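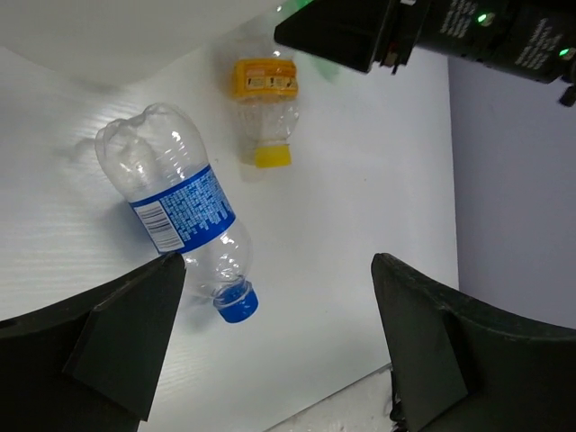

3.2 Cell layout and upkeep

The bottle-sorting cell at Woltex consists of 2 small robot arms fixed at the front corners of a white table. Pale walls enclose the work area. The walls and table were kept plain so that clear plastic would stand out as well as it can against its background, although highlights on thin bottles remain a source of error. Each arm ends in a black gripper with two fingers, and each gripper has its own wrist camera. A further camera is fixed to the cell and looks at the whole table.

The task is to take empty drinks bottles from the table and place them in a cup near the back. Bottles are laid on their sides in no set direction. The set used here includes a water bottle with a blue label and blue cap and a smaller bottle with a yellow-orange label. Both kinds are light and slide easily if a finger touches them before the grip is closed, so closing speed was reduced for the last part of the approach.

The control software is Gredeo, used without changes apart from the joint limits. We lowered the limits on both arms because their paths meet above the cup. The arms share this space in most runs, and a small error in the zero position of either one is enough to bring the two grippers into contact.

For this reason the zero positions were checked at the start of each session. Each arm was driven to a rest pose and compared with a printed template held against the base. If the tip of the gripper lay outside the marked area, the arm was zeroed again and the check repeated. The full procedure is given in the Kinnunen maintenance sheet, which we followed except for the order of the joints: we began at the base and worked outwards.

Cables were the most common cause of stoppages. The purple cables run along the outside of the arms from the attachments near the grippers towards the bases (Figure 4). They need enough slack for the wrist to turn, but a loop that is too long can catch on a joint. After the first 337 runs we shortened the loops and changed the ties. The cables were then inspected every 500 runs, or sooner if a camera dropped out.

Figure 4. The two arms at the cup, with an upright bottle held between the grippers. Two further bottles lie on the table.

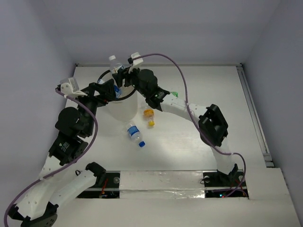 3.3 Replacement of worn parts

Finger pads were replaced in pairs. One set lasted for almost 407 runs before the grip on smooth bottles became unreliable. New pads were pressed on by hand and left overnight. The cell was then restarted with the Trosico test routine, which opens and closes each gripper without a bottle and records the motor current. Pads from the same pack gave similar readings, and no further adjustment was made.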